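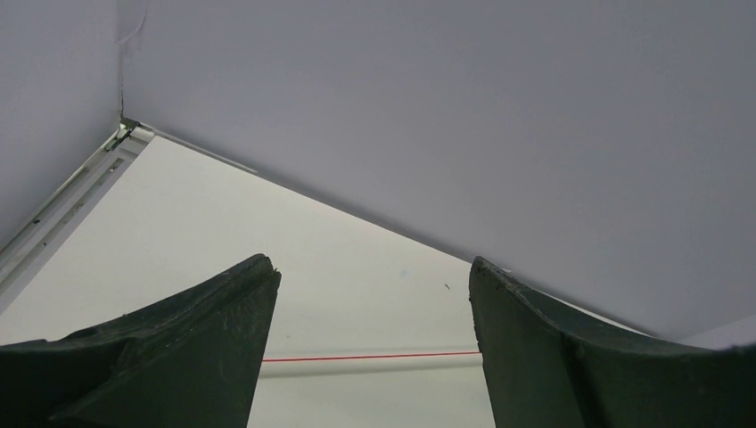 Home Issues Authors Search PDF

4. Perception and Control Near the Fitting

4.1 Software layout

The controller runs as three processes. Palletti takes the wrist camera stream and produces a pose estimate for the tool and the target. Gomgate plans short motions from that estimate and sends them to the arm. Juška sits between the two, keeps the shared state, and decides which of the two is allowed to act. All three were written for this work, except for the message layer, which we took over from our earlier drawer-opening system and changed very little.

We first tried a single process. It was simpler to start and stop, but a slow image would hold up the motion loop, and the arm then moved in visible steps. Splitting the work removed this. It also meant that Struan Cruickshank could restart the perception side during a session without bringing the arm to its home position, which saved a good deal of time in October, when the pose code was changing every day.

Messages carry the time at which the image was taken, not the time at which it was processed. Juška discards any estimate older than 200 ms. When an estimate is discarded, the last commanded pose is held and the planner is told to wait. An earlier version carried the last estimate forward using the arm's own joint readings. We dropped that version after finding that the error grew quickly whenever the tool was touching something, as the tool could turn slightly in the grip while the joints reported no change at all.

4.2 Finding the tool and the target

The tool is hard to segment. Chrome takes on the colours of whatever is near it, and in the wrist view the nearest things are the dark green fingers. A colour threshold on the shank therefore breaks it into separate bright and dark pieces. Palletti does not try to join these. It looks for pairs of long edges that run nearly parallel, keeps the pair closest to the middle of the gap between the fingers, and takes the line halfway between them as the tool axis.

The fitting gives the opposite problem. It is cream-white plastic against pale walls and a pale ceiling, so its outer edges are weak and move with small changes in exposure. The useful feature is the black rubber ring around the opening on its underside, the only strong dark shape close to the place where the tool has to go. We fit an ellipse to it and use the centre and the long axis. As the nut goes in, part of the ellipse is lost behind chrome, and the fit is then made on the remaining arc with the size fixed from earlier frames.

Figure 3 shows the wrist view with the nut seated in the underside of the fitting and the combination wrench upright between the fingers. The view is typical of what the perception process has to deal with at this stage: bright streaks along the shank, a round ring end seen almost end-on, and two white pipes leading away from the fitting in different directions.
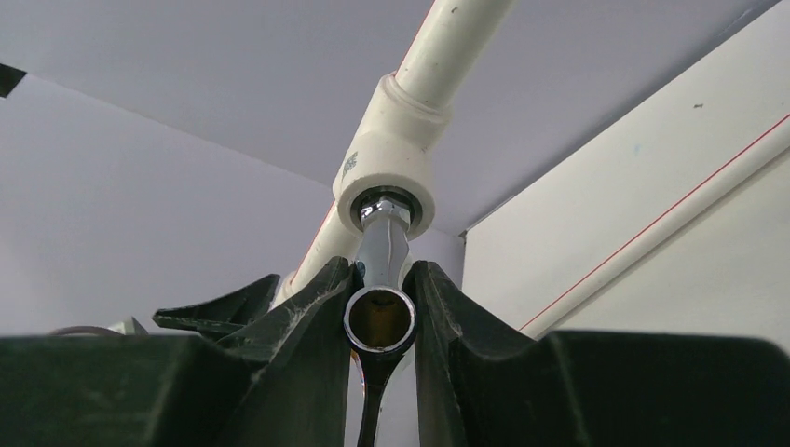 The pipes caused more trouble in early tests than we had expected. Each has two long parallel edges, which is exactly what the tool detector searches for, and when the tool axis was lost for a few frames the detector would sometimes settle on a pipe instead. Oduor Mabula added a check on direction. The tool axis must lie within a fixed angle of the line predicted by the gripper pose, and a candidate outside that angle is ignored, however strong its edges are. The same check removes most of the long straight lines made by rails, trim and the joins between wall panels.

Detector settings were chosen on a set of 2125 labelled frames. Leidy Guzmán and Eustaquio Cortés labelled the tool axis and the ring ellipse by hand in our tool Prurport, which stores the labels beside the raw image and shows the previous frame faintly underneath. Frames where the two labellers disagreed on whether the ring could be seen were marked as uncertain and left out of the fitting of thresholds, though they were kept for testing.

4.3 Planning the approach

Gomgate does not plan the whole approach at once. It produces a short straight motion along the estimated axis of the opening, waits for a new estimate, and plans again. The length of each motion depends on how well the last two estimates agree. If they agree closely the motion is longer, and if they differ the arm moves only a little, or moves sideways first to bring the ring back towards the middle of the gap.

Collision checking uses a coarse model of the walls, the ceiling and the pipes. The ceiling lies just above the fitting, which leaves little room if the arm overshoots, so speed along the axis is limited during the last part of the approach. We model the fingers as two thick plates. This is larger than they really are, and it rules out some poses that would have been safe. A closer model was tried and gave no gain in the number of approaches planned, while each check took longer.

The planner also has to allow for the tool turning in the grip. We treat the turn as a single unknown angle about the line joining the fingertips, and estimate it from the tool axis in the image. When the estimated angle passes a set limit, the approach is stopped and the arm backs off along the path it came in on. It does not try to correct the angle by pressing the tool against the fitting.

4.4 Deciding that the nut is seated

Juška declares the nut seated when two conditions hold together. The visible arc of the ring must have stayed the same for several estimates, and the force along the axis must have risen above a threshold. Neither is enough alone. The force can rise when the nut catches on the edge of the rubber, and the arc can appear steady when the arm is simply waiting.

We ran 118 approaches with this rule. In 71 of them the nut was judged seated on the first attempt, and the operator agreed in each case after looking at the fitting. The rest were stopped by the angle limit, by the loss of the ring, or by the operator. Loss of the ring was the most common cause, mainly when a bright reflection on the nut lay across the last visible part of the arc. Anselmo Correa replayed the logs of these approaches with a lower exposure setting applied to the raw images. The ring was found again in many of them, but the tool axis became less stable, so the setting was left as it was for the trials in Section 5.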